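## Gripper care and re-homing

I look after the kitchen cell at our Tumuston workshop, and this is the part of the guide I get asked for most, so I've written it the way I'd say it if you were standing next to me. Set aside a quiet half hour. I like to do it at 7 in the morning, before anyone wants the arm for anything.

**Before you start**

1. Send the arm to its park pose from the Hukar panel and wait for the motion light to go out.
2. Press the stop button, then switch off at the wall. Both, please!
3. Check the cable where it leaves the base. You want a nice easy loop with no kinks, and it should still have slack when the arm is at full reach.

**Caution:** the arm sags a little when the power goes. Keep one hand under the forearm (not the fingers) while you flip the switch.

**Cleaning and checking the fingers**

4. Wipe both fingers with a dry lint-free cloth. If they're greasy, dampen it with a drop of plain dish soap and water. I ruined a set with solvent one February, so learn from me.
5. Wiggle each finger sideways. A tiny bit of give is fine, a click isn't. If you feel a click, snug up the two small screws at the root of that finger with the short hex key from the Pamum kit.
6. Power back up, release the stop and run HOME GRIPPER. The fingers close, open all the way, then settle slightly apart.

Once it's homed I jog the arm out over the counter with the fingers pointing down toward the cutting board, and leave the toy fruit on its plate and the cereal box on its side for the test picks.

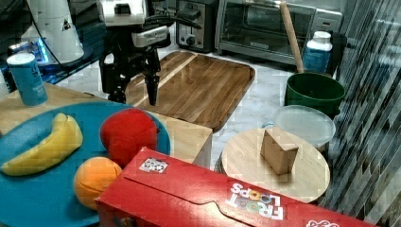
How often does the gripper need to be re-homed?

Every 2,000 picks, or any time the fingers have bumped something hard. The panel keeps the pick count under Service.

**Test picks**

7. Load the program called SOFT TEST and set the speed to 70 percent. I know it's tempting to go straight to full speed, but you'll want time to reach the stop button.
8. Let it run through the banana, the apple and the orange. Watch the fingers as they close, and listen too, because a dry joint squeaks long before it sticks.
9. Look up the grip score when it finishes. I pass anything at 91 or better. Lower than that, go back to step 5 and do it again.

**Note:** if the panel throws error 224, the gripper lost its home position partway through. Open it from the panel (never by hand), repeat step 6, and start the test over. If it comes back a second time, swap the finger cable for the spare in the Ingvarsson drawer and write it in the log.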